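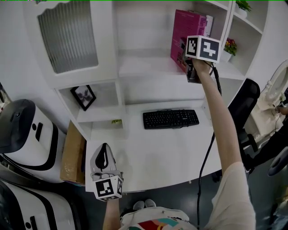

Photo: Manouchehr Shirazi

From: Manouchehr Shirazi
To: Zindmont catalog list
Date: Thu 27 January
Subject: Re: filing keys wrong after the December import

Pitkänen wrote:

> After the December import my shelf list comes out in a different order from
> the one on the shelves, and I can't find a rule that explains it. Some
> surnames with an umlaut sort as if the mark weren't there. Others, including
> my own, go to the end of their letter group. I have two entries for the same
> author that look identical on screen and land on different pages of the
> printout. Titles starting with "Die" are also mixed up, though that may be a
> separate thing.
>
> I re-ran the index build in Jarkgate twice and got the same result both
> times. Is the collation setting being ignored? And is it safe to run the
> Sultenance cleanup over the whole file, or will it touch the headings
> themselves? I would like to avoid retyping anything.

The collation setting is being read. The trouble is in the data that reaches it, and there are three separate faults. I ran your export through a scratch copy last night: 2,646 records, of which roughly 900 came from the December file. All the bad keys are in that second group.

First, the identical entries on different pages. Your older records store "ä" as a single character (precomposed, U+00E4). The imported ones store it as a plain "a" followed by a combining diaeresis (U+0061 U+0308). They display the same and they are canonically equivalent under Unicode, but Jarkgate does not normalize before it builds the author index. It compares the strings as stored. Two headings that differ only in this way are two headings as far as the authority table is concerned, and each gets its own key.

To check a single record, open it in the raw view and put the cursor after the letter. If one press of the backspace key removes only the mark and leaves a bare "a", it is the decomposed form. Close without saving. This works in the raw view only, as the form view deletes the whole cluster.

The fix is to normalize the file to NFC before it goes in. Do not use NFKC. It will also fold superscripts, ligatures and a few fractions, and you have titles that depend on those. Any text tool that knows the difference will do the job. Normalize the complete export, old records included, so that you have one file in one known state. The old records will pass through unchanged if they are already composed.

Second, the position of the letter. Once the forms agree, you still have to decide where "ä" belongs, and there is no neutral answer. Under Finnish and Swedish rules it is a letter of its own and files after "z", with "å" ahead of it and "ö" behind. Under the German dictionary rule it files with "a". Under the German phone book rule it files as "ae". English-language catalogs mostly ignore the mark. Your printout had a mixture because the setting was on the "default" locale, and the decomposed forms happened to put the base letter first while the composed forms were being sorted by code point in the fallback routine. That is why your own surname moved and some of the others stayed put.

For a general collection with English headings I would ignore the marks at the primary level and use them only to break ties. Readers looking for Pitkänen will then find it beside Pitkanen, where most of them will look first. If your Finnish section is shelved apart and used by people who read Finnish, give that section its own index with the Finnish locale. Jarkgate allows one locale per index, so this costs an extra build and nothing else. What does not work is changing the rule partway through a single run of shelves. I tried it at home on the literature shelves and had to put everything back.

Third, the articles. This one is a separate thing, as you guessed. The old records carry the nonfiling indicator, that is, the digit saying how many characters to skip at the front of the title. "The " is 4, "Die " in a German title is 4, "L'" is 2. The December file has a zero in that position throughout, so nothing is skipped. The temptation is to switch on the automatic article list. Please leave it off. It works from the spelling alone and has no idea of the language of the title, so an English title starting with the verb "Die" loses its first word, and a French title starting with "Die" (a town in the Drôme) loses its subject. The list also strips "A" from the front of titles where it is a letter or a grade.

The indicator can be filled from the language code, provided the language code is good. In your file it is good except for 9 records where it is blank. I went through those by hand and only 6 have an article at all. They are at the top of the corrected file, marked in the local notes field with an asterisk. Remove the asterisk when you have looked at them.

On Sultenance: it is safe for spacing and punctuation. It is not safe for headings in its default profile. With "merge near duplicates" ticked it will join any two headings that differ by a mark, a hyphen or a trailing period, and it keeps whichever was entered first with no prompt. For your identical pairs that would give the right outcome by luck. For two different people whose names differ only by an umlaut it would merge them, and there is no undo after the table is packed. Untick it, run the spacing pass alone, and let the normalization take care of the pairs.

The order of work I would follow:

1. Export everything, with local fields included. Keep that copy somewhere else.
2. Normalize to NFC.
3. Fill the nonfiling indicator from the language code, for the December records only.
4. Check the asterisked records.
5. Run Sultenance with merging off.
6. Load into an empty database, set the locale, and build the indexes once.

Step 6 matters more than it looks. Loading over the existing database leaves the old authority entries in place as orphans, and the index build will include them. I suspect this is why your second rebuild gave the same output as the first: it was reading the stored keys, which are only recalculated when a record is saved or loaded fresh.

After the build, print the author list for one letter and take it to the shelf before you print the rest. P is a fair test in your case. Read down the list and along the shelf together and mark any place where they part. If the two disagree at isolated points, the shelf is probably wrong. If they disagree from some point onward, the key is wrong, and I would want to see the raw heading at the point where it starts.

One thing I have not resolved. A few corporate headings in the old file begin with a space, and the space is part of the key, so they file ahead of everything including the numerals. It looks deliberate — whoever entered them may have wanted the society's own publications at the front of the list. The spacing pass in Sultenance will remove it. If the Zindmont items are meant to stay in front, tell me before you run step 5 and I will move them to a prefix code, which survives the cleanup.

The corrected file is in the usual upload area under your name. It has had steps 2 and 3 done and nothing after that.

Manouchehr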